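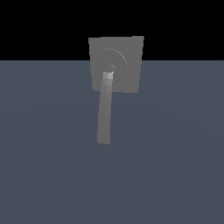 Precious Umali thinks I'm wasting everybody's time with simulators this plain. Her reply to my last post was short: if the sim doesn't look like the building, the policy you train in it won't work in the building, so spend the money on proper rendering and stop being stubborn. She said it more politely than that, but she did use the word stubborn, and she isn't the only one who wrote in along those lines.

So let me be stubborn at greater length! I write manipulation software for a living, mostly the part between "we know where the handle is" and "the arm is now pulling on it," and I've come to love a boring simulator. A plate, a hub, a lever, some gray. I look at that all day and I get more done than I ever did in the pretty one.

We had a pretty one. When I was at Mastby we built a whole hallway with carpet and light fixtures and a fire extinguisher that Nahom Hadgu modeled over a long weekend (it was gorgeous, I still have it somewhere). We trained a lever-turning policy in there and it did great, and then we moved the task to a second hallway and it fell apart. I spent most of June poking at the vision side, because of course it had to be the vision side, what with all that carpet. It was the hinge. Somebody had set the joint damping on the lever to nearly zero, so in sim you could breathe on the thing and it would swing. The policy had learned to slap it. A real lever with a real spring in it doesn't care to be slapped.

I'd have caught that in an afternoon if I'd been looking at a gray bar on a gray plate. When there's one moving part on the screen, you watch the moving part. You notice it dropping too fast, or jittering at the joint limit, or sitting a hair off the axis you thought you gave it. Put a fire extinguisher next to it and you start admiring the fire extinguisher.

There's a money side too, and I don't think it's small. The stripped-down scene I use now resets fast enough that I can run 2000 episodes over lunch and come back to a plot. The hallway took overnight to do 300. That changes how you think. With the hallway I'd argue with myself all afternoon about whether a change was worth testing, and half the time I'd talk myself out of it. Now I just try the dumb idea. Most dumb ideas are dumb, sure, but a couple of them ended up in the controller – the one where we let the wrist go soft before the contact instead of after it came from exactly that kind of lunch.

Okay, Precious's point, because she does have one. Perception. If your policy takes in camera pixels, then a flat gray world is a terrible teacher. It'll learn that the sky is black and the floor is slate and levers are whatever's left over. I agree with all of that! I'd never train the pixel part in there. What I'd argue is that you shouldn't be training the pixel part and the contact part in the same place to begin with, at least not on a small team. Give the contact part the lever's pose straight from the simulator, mess that pose up with noise as nasty as whatever your detector really produces, and let it learn to cope. Let the detector learn from actual photos of actual doors. Then introduce the two of them and see who complains.

Duygu Çetinkaya has pushed back on this harder than anyone, and from the other direction. She says splitting things up like that throws away what's good about learning end to end, where the arm can pick up on stuff no pose estimate will ever tell it. A worn finish, a lever that sags a bit when the spring is tired. I go back and forth. I've seen end-to-end policies do lovely things that I couldn't have written down. I've also seen them fail, and then you sit there with the weights and a cup of coffee and nothing to grab hold of. With the split I can at least ask a question and get an answer. Was the pose wrong or was the pull wrong? On the last batch I went through there were 313 failures, and sorting them took me one morning.

What I do wish is that we'd put the effort people spend on textures into the joints. Our asset library at work has beautiful wood grain and one spring model, and the spring model is a straight line! Real latches have dead travel, then a catch, then a stiff bit near the end, and every maker does it differently. I'd trade all the wood grain for twenty measured torque curves. Jocelyn Dimaculangan started collecting some with a cheap force gauge and a notebook, and her notebook has improved our results more than the last two rendering upgrades.

Same goes for the tools. Give me a viewer that draws the joint axis and the contact forces on top of the shapes, and lets me scrub back to the step where things went sideways. I'll take that over soft shadows any day. We hacked one together and it's ugly and it crashes if you resize the window, and I have it open right now.

Precious, if you want to send me your hallway, I'll run my controller in it and post whatever happens. Please check the damping first.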